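Window blind

A window blind is a covering fitted to the inside of a window to control light, glare and privacy. The term is used in Britain for roller, Roman, vertical and horizontal types, though in trade usage a horizontal blind with tilting slats is normally called a Venetian blind.

Construction
A horizontal blind consists of a headrail, a set of slats, a bottom rail and two or more ladder cords. The ladder cords hold the slats at an even spacing and turn them when the tilt rod in the headrail is rotated. Separate lift cords pass through holes in the slats and raise the bottom rail. Slats are made of aluminium, wood, or plastic. Wide slats give a clearer view when open but form a deeper stack when the blind is raised.
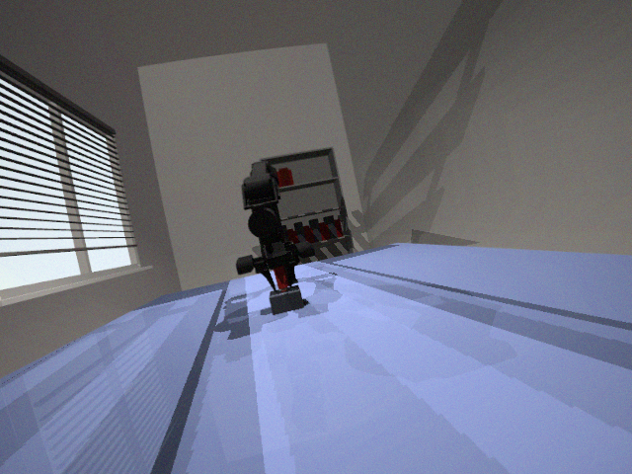

Tilt is set by a wand or by a pair of cords. With the slats angled upwards towards the room, daylight is thrown on to the ceiling and direct glare at desk height is reduced. Closing them fully does not give a complete blackout, as light passes through the cord holes and at both ends of the slats. The Edside pattern moves the holes to the rear edge of each slat, where the overlap covers them.

Sizing
Blinds are ordered by recess size or by exact size. For a recess fitting, the width is measured at the top, middle and bottom of the opening and the smallest figure is used. The Purnik range was sold in stock widths from 598 mm to 1342 mm, with made-to-measure blinds supplied outside these limits.

Cord safety
Looped cords present a strangulation hazard to young children. Cleats, breakaway connectors and cordless lifting systems are used to reduce the risk.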